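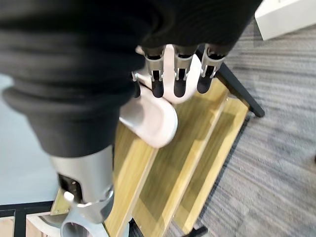

Slatted rack task - collection notes
August 2024, Monday
Entered by Shireen Shezi. Present: Kosmas Antoniadis, Retno Raju (afternoon only).

Purpose
To continue gathering demonstrations for the Barnora set, with the hand approaching the wooden rack from above. The task list agreed in June remains in force. No changes to the wording of the instructions were made today.

Set-up
Rack on the carpet, placed diagonally to the arm. Black fabric sleeve fitted for the whole session. Wrist camera recording throughout; overhead camera recording from episode 4 onwards, after the cable was reseated. Episodes 1 to 3 therefore have the wrist view only and should be marked as such in the index.

Record of episodes
39 episodes attempted. 10 set aside, for the following causes:
- six where the operator paused above the slats for longer than the limit in the protocol
- two where the sleeve slid down and covered the fingertips in the wrist view
- one where the thumb caught the edge of a slat and the rack moved
- one stopped by the operator (Kosmas) at his own request

The remaining 29 have been copied to the Trovo store. Running total for the set before today was 3,462 and has not yet been updated, pending the check by Thibault Sabatier.

Observations
The sleeve gathers in thick folds near the wrist when the hand points straight down. In the wrist view these folds take up a good part of the upper left. Seung-woo Ra has asked before whether this matters for training. My view is that it is acceptable provided the fingers and the slats stay visible, but the two episodes above show that the margin is small. Retno suggests a strap higher on the arm. To be tried before the next session, and the position of the strap written down here.

The gaps between the slats are not easy to make out in the wrist view while the arm is moving. Kosmas reports that he relied on looking directly at the rack and paid little attention to the monitor. This should be noted in the operator field, as the learned policy will have only the cameras to work from. I have asked that at least one block next time be driven from the monitor alone, even if it is slower.

The start position was varied as required, although on reading back the log most of the variation is from side to side. Height was nearly constant. See episode 17 for the one clear exception.

Earlier material
Retno went through the 265 episodes collected at Jurport and found that the rack stood square to the arm in all of them. They are to be kept under a separate label until Thibault has decided on the mixture. Please do not merge them in the meantime.

Outstanding
Strap for sleeve - Retno
Index entries for episodes 1 to 3 - Shireen
Tape marks for three rack angles on the carpet - Kosmas
Reply to Tesfamariam regarding the file format, still awaited from Seung-woo
Second camera cable to be replaced and the old one labelled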